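4. Recording a bimanual sorting trial

The Zirkby method compares how well policies learn from mixed household objects when both grippers share one container. Set up the table and basin as in Section 3 before starting.

4.1 Rigid and open-mesh objects

1. Hold one gripper in each hand and start both recorders.
2. Approach the object from above with the jaws open.
3. Close until both pads touch the object, then hold for 2 seconds.
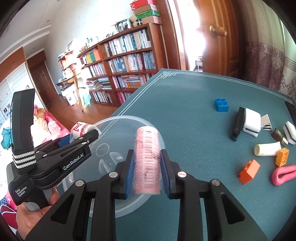

Figure 4-1. Mesh roller held upright between the pads, over the basin.

Note: Log open-mesh objects under their own class. In the Pretham trials they were scored separately from solid ones.

4.2 Wrapped objects

4. Grip wrapped items across the body of the package – crinkled film shifts under the pads if only an edge is held.
5. Keep the gripper over the basin until the hold is complete, then release.

CAUTION: Do not squeeze past first resistance. Crushed packages must be replaced, and the trial does not count.
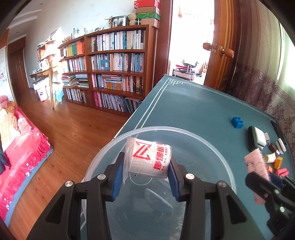 How many trials are needed for each object class?
Record 200 per class. The Clesarent baseline was trained on 88, and its results should not be compared directly with later sets.

4.3 Soft and bent objects

6. Open the jaws on either side of the object before closing.
7. For a folded tube, place the fingertips near the bend.
8. If the object slips, mark the trial as failed and keep the recording. Failed grasps are used in the Kauppinen split.

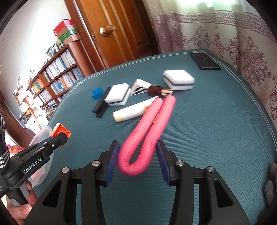 Figure 4-3. Jaws open around a folded foam-like tube.

9. After every 10 trials, rearrange the objects and save the log.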